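Prodomeck Soft Pad Kit for Small Grippers

Foam pads, backing plates and screws for one two-finger gripper
Pads per pack: 13
In stock, ships from our shop

I started making these because I was fed up with hard plastic fingers. My first home-built arm could pick up a wooden block all day long, but hand it an empty soda bottle and the thing would squirt out sideways and roll off the bench! I tried rubber bands, I tried drawer liner, I even tried a cut-up mouse pad (don't bother, it goes slick). Foam was the first thing I liked, and after a lot of evenings with a bread knife and a tube of glue, I had a shape worth selling.

The kit fits the Sturkov and Verbruggen open-plan grippers as they come. If you printed the Plusent one, you'll need to drill two holes per finger, and the paper template for that is in the box. Bolt the plates on first, then press the pads in with your thumb. Leave the glue alone until you've run the arm for an evening, so you can still shift the pads around.

For setup I like empty drink bottles on a countertop, laid down at different angles. They're light, they dent, and the labels feel different from the bare plastic, so you find out fast if your grip force is off. 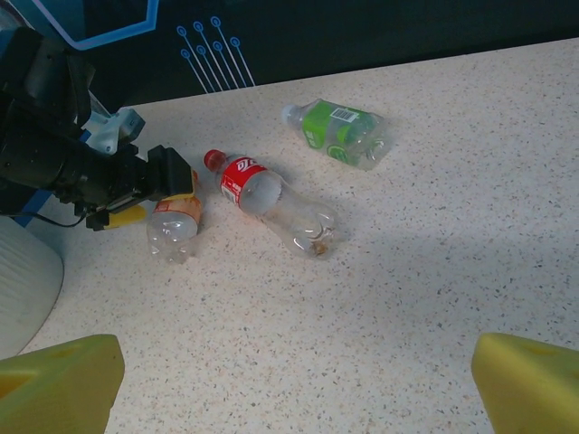 How long does a set of pads last?
My longest-running pair did 1,267 grips before I swapped it out, mostly on bottles and cans. Sharp edges will chew through foam a lot faster than that.

One more thing on force - start low. Lower than you think! I bring mine up a notch at a time until the bottle stays put on a slow lift, and then I stop. Squeezing harder just flattens the foam and you lose the give you paid for.

The price is $29 with the plates, and spare pads are sold separately. If yours is an odd-sized gripper, send me the finger width and I'll tell you if the plates will fit or if you're better off cutting your own.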